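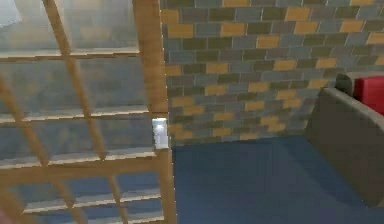
Hearing aids whistling when chewing

Segura
Had my first pair of hearing aids fitted in October. Fine for talking, but the left one whistles every time I eat. The clinic says give it 12 weeks. Is that normal?

Herodard
Mine did that. The dome was too small. They swapped it for the next size up and it stopped the same day. Don't wait 12 weeks, ring them.

Tuvance
I'd get your ears looked at first. Wax will make any aid whistle, and a bigger dome just pushes it further in.

Herodard
If it was wax it would whistle all the time. Segura says only when eating. The jaw moves, the ear canal changes shape, sound leaks out.

Tuvance
Not always. I had it only when chewing and it was wax. The nurse cleared it and I've kept the same domes ever since.

Segura
They looked in both ears at the fitting and said they were clear. That was five weeks ago though.

Clilaritz
Could be either. Ask for a check and a refit in one visit, and take a biscuit with you so they can hear it happen. I ended up with moulds. They cost more, and my left one had to be remade because it rubbed.

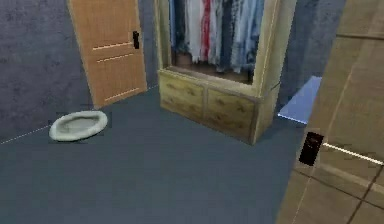

Re: Hearing aids whistling when chewing (page 2)

Segura
Rang this morning, they can see me at 9.30 next week. Should I stop wearing the left one until then?

Herodard
No, keep it in unless it's sore. You lose the practice otherwise.

Tuvance
Agree with that bit. No cotton buds before you go.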